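Flotik Open Day: Frequently Asked Questions

Last updated December 21, 2025

General

What is shown at the open day?

Visitors see how Flotik records manipulation data with hand-held grippers. An operator holds the tool, carries out an everyday task with household items, and the tool records the motion and the view from its own camera. The recordings are later used to train control software for robot arms. The visit covers the recording side only.

Where does it take place?

At the Salem site. The Skovska office does not receive visitors. Directions are sent with the booking confirmation.

How long is a visit?

2 hours. The first part is a briefing, the second is spent on the recording floor, and the remaining time is for questions and hands-on use.

How large are the groups?

Groups are limited to 20 people. On the recording floor a group is split in half, and the halves change places once.

Do I need to book?

Yes. Walk-in visitors cannot be admitted. Bookings open in July for the following season and are made through the form on the visits page. School and college groups should send one booking for the whole group and name an accompanying adult.

Is there a charge?

No.

The demonstration

What will I see on the recording floor?

Operators work at tables with ordinary objects: boxes, cloth, containers, small parts. A task is short and is repeated many times, with the objects moved between repetitions. The staff member leading the group explains each task before it starts and stops for questions after it ends. Please hold questions while an operator is recording.

How does the system know where the gripper is?

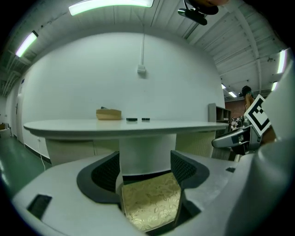 Position tracking at Flotik combines the gripper's own camera with fixed reference points. The software looks for square black-and-white patterns whose size and layout it already knows, and works out position and angle from how each pattern appears to the camera. During setup, a larger pattern on a board, such as the one held up beyond the right end of the white oval table, gives a common reference for more than one device. Cameras mounted on the ceiling provide a second view of the work area. The two sets of measurements are compared, and a recording is rejected if they disagree by more than the set limit.

What is the difference between Worano and the grippers?

Worano is the software. It lines up the video and position data in time, flags gaps in tracking, and sorts recordings by task. The gripper is the hardware that the operator holds. Worano can be seen running on a screen during the briefing.

How many recordings are made?

The Salem site plans for 2,000 accepted recordings per week. Rejected recordings are not included in that figure. The usual reasons for rejection are lost tracking, a dropped object, or a start position outside the allowed area.

Can the gripper handle glass or clear plastic?

It can hold such items, within the weight limit for the finger pads. Clear objects are harder for the software than for the hand.
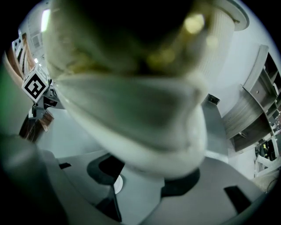 Depth estimates are less reliable on transparent surfaces because the camera picks up whatever is behind them, along with reflections from room lighting. Tasks with clear objects are therefore recorded under several lighting settings and checked by a person before they are accepted.

Will I be able to use a gripper myself?

Yes, at the end of the visit. Each visitor gets 7 minutes with a training unit and a simple pick-and-place task. Recordings from training units are deleted the same day.

Will I see a robot arm doing the same tasks?

Not on the standard visit. Arm testing takes place in a separate area with restricted access.

Practical matters

May I take pictures?

Phones and cameras may be used in the briefing room. They must be put away on the recording floor.

Will I be recorded?

The tools have wide-angle cameras, so people in the background may appear in the video. Every visitor signs a consent form on arrival. Visitors who do not want to appear can follow the demonstration on a screen in the briefing room.

What should I wear?

Closed, flat shoes. Remove loose bracelets and lanyards before using a gripper. Clothing or bags with bold black-and-white square patterns can be mistaken for tracking markers and should be left at the front desk.

Can I cancel or change my booking?

Yes, through the link in the confirmation message. Released places go to the waiting list automatically.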